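Notebook, May, 16:10

Consumables stock, small room. Carried on from Khôi's list. Coreless rolls from Casis are in at last, took the outer wrap off and weighed one, 403 g on the bench scale. Pliltetti ones were lighter but I've lost the page with the figure, ask Khôi.

Drawer under the marble-look table is now the roll drawer. Flat ends up, in rows, press down with the palm till they sit level. No cores so they squash a bit, go gentle at the front or the drawer catches. Back right one is the awkward one, kept wanting to tilt.

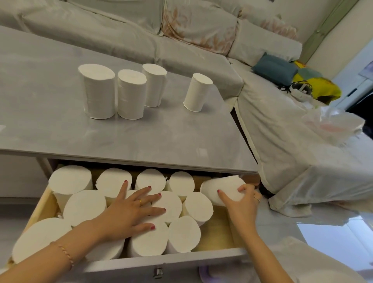 Roll drawer during packing, four still up on the table top.

Bits of torn paper down between the rolls, pick out next time its emptied. Anything that won't go in without forcing goes on the shelf by the door, NOT jammed in on top.

Niltico order: ref 1132-59, still waiting. Lâm thinks we should stick to one supplier, I'd like to see how the Casis ones last first. Shelf gap measured at 17 cm, so one layer only, standing up.

To do: label for drawer front. Move the hand towels. Tell Đinh we dont need the sample box after all.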